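October, evening

I came back from Claltville late and my feet are tired, but I want to write this down before I sleep, because tomorrow I will remember only the conclusions and I will forget how we arrived at them.

We spent the whole day on the rules for recording. Lilian had printed the old list, the one with 14 rules, and she put it on the wall of the small meeting room with a pencil hanging on a string. Everybody could cross out or add. By lunch the paper looked very bad. Imani said that if a rule cannot be read in one breath it will not be followed, and she rewrote two of them on the spot. I was a little offended, as one of these two was mine. It was the rule on calibration and it had four commas. Her version says: "Check the marker before the first take and after every break." I must admit that mine did not say more than this.

The longest discussion was about the start position. In the old list we wrote "begin with the hand in a neutral pose." Njoroge asked each of us to show him the neutral pose, and we all raised our arms in different ways. Wekesa had his palm up like a waiter. So for all these months we had a rule which everybody obeyed and which meant nothing. We changed it to: arm out, palm down, fingers open, hold still while you count to two in your head, then begin. Nyokabi wanted to give a height in centimeters. I argued against it, because our people are not the same size and a tall person would have to bend his knees. We settled on "at a height where you can hold it without effort." It is softer than she likes. She wrote her objection in the margin and I think she is right to keep it there, in case the data shows her to be correct.

After this we talked about objects. My opinion has been the same since I joined Sulia: the person who records should not choose the objects, and should not arrange them. When people arrange things themselves, they put them where their hand likes to go. I do it too. I noticed that in my own sessions everything stands a little to the right and with space between, like plates in a shop window. The robot which learns from this will think that the world is a tidy place with a right-handed owner.

Wekesa does not agree completely. He says that if a second person arranges, then we have the habits of the second person, and we paid for two people to get them. It was a good point and I did not have an answer ready. Lilian proposed that we draw cards. One card for the object, one card for the part of the table, one card for how it lies. We tried it with paper slips in a cup and it was slow, but the layouts were ones that none of us would make. She will make a proper set of cards. The rule in the new list says "layout by cards, no corrections by taste." I wrote "by taste" myself and I am a bit proud of it.

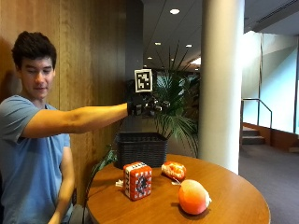 Soft objects need their own paragraph in the rules, we agreed on this quickly. With a hard box you can see in the recording if the grip was good. With a plush toy you can press too much and nothing bad is visible, the toy simply accepts it. Then the same force is used later on a ripe fruit, and there we have juice. Njoroge wants the force written for each soft object on a sheet, with a lower and an upper limit. I said yes to the sheet, but I asked that the person recording sees a sign when he goes over the limit, and does not find it out the next week from an email. I remember how it feels to receive such an email. I got one in my second month, it said that 41 of my takes were removed, and there was no explanation, only the number. I thought for some days that I would be sent home.

From this we came to the question which was for me the most important of the day. What do we do with failed takes? The habit until now was to delete them. A person drops the toy, he says a small word, he presses the button and the take is gone. Imani is strongly against deleting. She says a drop is information, and that a machine which has never seen a drop will stand there like a guest who broke a glass and does not know where to look. I agree with her. But I have also seen what happens if everything is kept: nobody marks which ones are bad, and three weeks later someone trains on them as if they were good. So the rule now has two halves. Keep every take. Mark it before you start the next one. There are only three marks: good, failed, stopped. We had a list of 11 marks last year and people used two of them.

Nyokabi asked who checks the marks. There was a silence. In the end I said I will do it for the first weeks, a sample from each person, and I will sit next to them while I do it. I do not want to become the inspector. Maybe I should have let the silence go on a bit longer — but I know myself, I cannot.

Lunch was rice and beans from the place downstairs, too salty. Wekesa told us about his time at Premwood, where the safety rules for the big arm had 16 pages and every new person had to sign each page. He signed them all in the corridor, standing up, in the time it takes to drink a coffee. He says it without shame and I believe he is an honest man. He still remembers one rule from it, which is that you never reach across the path of the arm to pick up something you dropped, and he remembers this one because the woman who trained him made him walk around the whole cell to fetch a pen. I think of this often when I write rules. The page did not teach him, the walk did.

We have no big arm in our sessions, so our safety part is short. Yet there are things I wanted in it. Cables must be fixed or they must run where feet do not go. The glove comes off at every break, also a short one. I insisted on this. People want to keep it on as it takes time to put on again, and then they scratch their nose, they pick up the telephone, and the finger parts get moved a little, and the whole afternoon is recorded with a wrong offset. Also the skin needs air. Lilian added that the person may stop at any moment without giving a reason, and she asked that it should be rule number one. Before it was almost at the end, after the rule on how to name the files. Nobody had thought about what this order says to a new person. I felt a little ashamed when she said it, as I had typed that list.

We did not finish the part on arms getting tired. Holding out an arm is heavy work, even if it looks like nothing. I proposed a break after every 20 takes and Njoroge said the number was from my stomach. It was. He prefers that we measure: see when the start pose begins to sink, for each person, and put the break before that. It is a better idea, but it means that until we have measured, there is no rule, and people will go on until the shoulder hurts because they want to be polite. I asked for my number to stand until his is ready. He accepted, and wrote "temporary" next to it, with two lines under the word.

The new list has fewer rules than the old one. Lilian will send it to Mwakyusa for reading, and I expect it comes back with additions, as always. They like the word "shall." I have tried to use "must" or simply the verb. When I was learning English my teacher said that "shall" is for kings and for contracts, and I have never been able to read it in a normal voice after that.

On the bus I thought again about the cards. If the same cards are drawn by chance two times in a row, is the person allowed to draw again? By our rule, no. But I am sure that they will do it, I would do it. I must ask Lilian to write one sentence about it before the cards are cut.

Also for tomorrow: bring back the pencil, I have it in my coat. Ask Imani for her version of the marker rule, the clean one. Call my mother, I promised it already two times.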